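Projektgruppe Kakness: Bilder vom Falt-Projekt

Ein halbes Schuljahr lang hat sich unsere Gruppe mit einer einzigen Frage herumgeschlagen: Wie bringt man einer Maschine bei, einen Pullover zusammenzulegen? Angefangen haben wir ganz brav mit Papier, dann kamen Geschirrtücher dran, und seit Mai sind wir bei Strick. Strick ist wunderbar gemein! Er dehnt sich, er rutscht, er rollt sich am Rand ein, und jede Falte sieht beim zweiten Versuch wieder anders aus. Genau deshalb macht es so viel Spass.

Geübt wird mit Handgreifern, die wir selbst führen, einer links, einer rechts. Aus den Aufnahmen soll Weline lernen, unser kleines Programm, das inzwischen in der dritten Fassung läuft (die ersten 2 reden wir lieber nicht schön, aber gelernt haben wir aus beiden eine Menge). Einige Bilder von der Arbeit haben wir für euch herausgesucht.

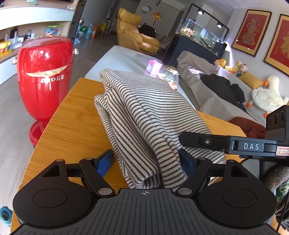
Annelies Camenzind fragt, warum wir nicht mit glatten Hemden weitermachen, da sei doch viel klarer, wo vorne und hinten ist, und bei ihrer eigenen Gruppe habe Weline mit Baumwolle schon nach wenigen Abenden brauchbare Vorschläge geliefert.

Gute Frage, Annelies, und ja, Hemden stehen auf der Liste! Uns reizt am Strick aber gerade, dass man so viel mit Gefühl machen muss. Beim Hemd gibt es Kragen, Knopfleiste, Nähte, daran kann sich das Programm entlanghangeln. Beim Pullover bleibt oft nur das Muster. Mit Streifen geht es schon deutlich besser als mit einfarbigem Stoff, weil man an ihnen ablesen kann, ob eine Lage verdreht ist. Wer in eurer Gruppe mit Einfarbigem Erfahrung hat: bitte melden, wir kommen auch gern mit Kuchen vorbei.

Was wir beim Üben alles unterschätzt haben: das Tempo zum Beispiel. Am Anfang haben wir viel zu schnell zugegriffen, und Weline hat diese Hektik prompt übernommen. Jetzt gilt bei uns die Mahawong-Regel, benannt nach dem Brettspiel, bei dem man vor jedem Zug die Hände kurz stillhalten muss. Ansetzen, kurz warten, schliessen, erst danach ziehen. Klingt nach Kleinkram, hat die Durchläufe aber so viel sauberer gemacht, dass wir an dem Abend gar nicht mehr nach Hause wollten. 16 Durchgänge hintereinander, und am Ende wollte jeder noch einen machen.

Auch das Greifen an der Kante ist eine Kunst für sich. Nimmt man zu wenig Stoff, flutscht er weg, nimmt man zu viel, klemmt man gleich die Lage darunter mit ein und zieht den ganzen Stapel auseinander.
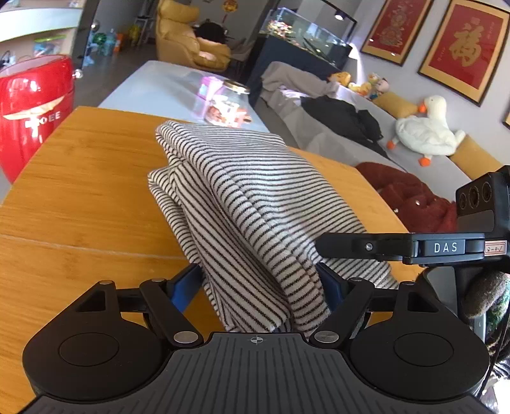 Für die nächste Runde wollen wir die Griffe getrennt auswerten, also Kante fassen, umlegen und glattstreichen jeweils für sich. Bisher steckt alles in einer langen Aufnahme, und wenn etwas schiefgeht, suchen wir ewig nach der Stelle. Die Auswertung läuft über Kustard, unsere selbst gebastelte Tabelle mit viel zu vielen Farben. Sie ist kein Schmuckstück, aber sie tut, was sie soll, und wer mag, darf sie gern kopieren.

Am Sa., 12. Juli zeigen wir beim Gruppentreffen, wie weit wir sind. Zuschauen ist erlaubt, Mitmachen noch viel lieber! Bringt gern einen eigenen Pullover mit, am liebsten einen schwierigen: grob gestrickt, mit Kapuze, mit Zopfmuster, was der Schrank hergibt. Neue Bilder stellen wir danach auf diese Seite.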